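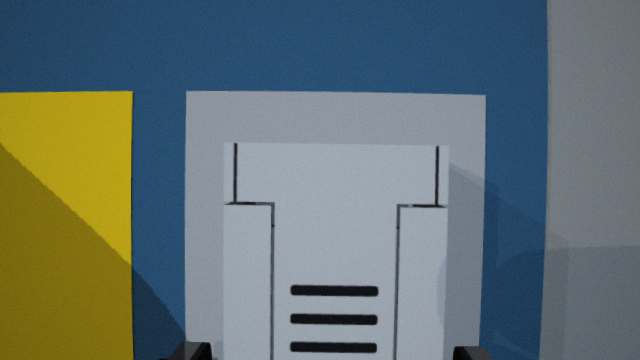

The Zolel teaching kit is for people who already know how a job should be done and would like to show an arm how to do it, with their own hands, without writing a page of code first. You hold the Zolel grip, you move, and the arm moves with you, either on your bench or inside the practice world that comes with every kit. The practice world is where we suggest everybody starts, and we say so to people who have been teaching arms for years, too! In the wrist view you get both dark fingertips along the bottom edge, one to each side of the pale part, with the gap between them spanning its full width, so you can see how you are lined up before you commit to going down. The three black bars on the face of the part are a handy thing to steer by as well. Keep them midway between the tips and you will find your hands settle down nicely.

Colors in the practice world are plain on purpose. Broad flat blocks of blue and yellow are easy on the eyes through a long afternoon of demonstrations, and the shadows stay switched on, as a real bench has shadows and your arm will have to live with them sooner or later. (You can soften them in the Lutden settings panel if they bother you.)

What comes in the box
Zolel hand grip, left or right handed — please tell us which when you order
Lutden desktop software, with the practice world included
2 foot pedals, one to start and stop a recording, one to throw away the last try
Dagdag adapter plate for the wrist, with screws and a hex key
USB cable, 3 meters
Printed quick start booklet

Recording a demonstration
Press the left pedal, do the job at whatever pace feels natural, and press it again when you are done. Lutden saves the hand path, the finger opening and the wrist view together, so there is nothing to line up afterward. If you fumble, and we all do, tap the right pedal and go again. We like short sessions with a cup of coffee in between — tired hands teach tired habits, and you will see it later when the arm plays your moves back to you.

Moving over to a real arm
The grip works the same way once you plug in. The Dagdag plate fits the Arlow arm straight out of the box, and other arms may need a different bolt pattern, so do write to us with the model before you order and we will gladly check. Start at the slow speed setting, keep the stop button within reach, and open the fingers fully before the first approach.

Order details
Part number: Zolel 903
Grip weight: 56 grams without cable
Spare pedals and cables are sold separately
Kits ordered now ship in August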